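A grant is the wrong tool for small manufacturers

Wednesday, March 16, 2022

The regional development office in Clurkesberg opened the second round of its equipment grant in January. The terms are close to those of the first round. A firm with fewer than 40 employees may claim 30 percent of the purchase price of new production machinery, paid after installation and inspection. The office received 511 applications in the first round and has called that figure proof of demand.

It is proof that firms will fill in a form when money is attached to it. Whether the money changes what they buy is a separate question, and the program as designed cannot answer it.

Consider the payment schedule. The grant is a reimbursement. A firm must order the machine, pay for it, install it, pass inspection and then file. A company that can carry the full price of a press or a lathe through that process already has cash or a credit line. A company that has neither cannot take part, whatever its order book looks like. The program therefore selects for firms that were likely to invest anyway. Economists call this deadweight, and most audits of capital subsidies find some of it. The design in Clurkesberg makes it worse than it needs to be.

Dewan, a maker of pump housings on the east side of town, was awarded a grant in the first round. Its managers have said in public that the machine was ordered before the guidelines were printed. They broke no rule. The rule allowed orders placed up to 14 weeks before the opening date, and the firm read it correctly. Cutine, a smaller shop that finishes castings for Dewan and others, did not apply. Its bank would not lend against a reimbursement that might be refused at inspection.

The two firms sit in the same supply chain. Public money went to the one with the stronger balance sheet, and the shop that slows the chain down still runs the equipment it had before.

A guarantee would do more with the same budget. If the office covered part of the bank's loss on an equipment loan, the money would be spent only on loans that fail. Premiums paid by borrowers would offset part of that. The bank would still hold enough of the risk to refuse weak cases — a point that critics of guarantees tend to skip.

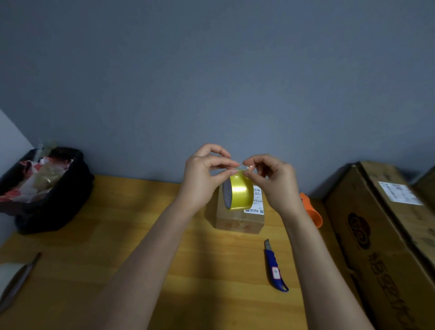

There are costs. Guarantees sit off the main budget line and are easy to forget until a bad year. They need a reserve, and the reserve needs a fixed rule that the next council cannot quietly relax. Bivatard, the next district over, set its reserve too low and had to stop issuing new cover until the fund was topped up. That is a fault of sizing, and it can be corrected in the founding document.

The grant has one real advantage, speed of announcement. A check can be photographed and a contingent liability cannot. I would still ask the office to hold back the unspent part of the second round and use it as the first reserve of a guarantee fund, with loan sizes capped low enough that shops like Cutine are the natural customers. The guidelines allow the office to change terms between rounds, and the third round has not been drafted.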